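**Prasgate opens deposit return points in Mirkside from July**

MIRKSIDE – Residents of Mirkside will be able to return empty drink cans and bottles at 7 collection points starting in July. The service is run by Prasgate, the regional recycling company, under an agreement with the town.

Each can or plastic bottle carries a refund of 7 cents. Refunds are paid in cash at the counter or added to a Pridau card, which can be picked up free of charge at any of the return points. Glass bottles are not part of the first stage.

The largest site is at the former freight office on Yu Street and will be open from 8 a.m. to 6 p.m. The other sites are located at grocery stores and will keep store hours. A full list of addresses is posted at the town hall and at the public library.

Prasgate tested the service last year at the Yu Street site. During the trial, 1043 households signed up for a card. Most returns were made by people who brought in one or two bags at a time, and the rules have been set with them in mind. A customer may return up to 230 containers per visit. Clubs, schools and restaurants with larger amounts can book a pickup by phone.

Containers should be empty and must have a readable label. They do not need to be washed. Crushed cans will be accepted by hand at Yu Street only.

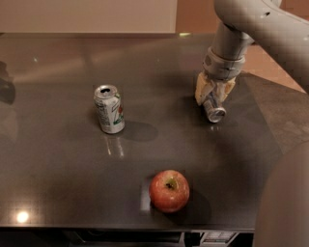 Prasgate Press Office

Aluminum soda cans are accepted in all common sizes, with or without the pull tab. Food tins, paint cans and aerosol cans are not covered by the deposit and should still go in the household metal bin.

Card balances do not expire. Customers who signed up during the trial can keep using the same card, and any unpaid refunds will be credited within 60 days of the opening.

Businesses that sell drinks in Mirkside will receive a letter with the labeling rules before the start date. Questions can be left at the Prasgate service desk on Yu Street, which opens at 9 a.m.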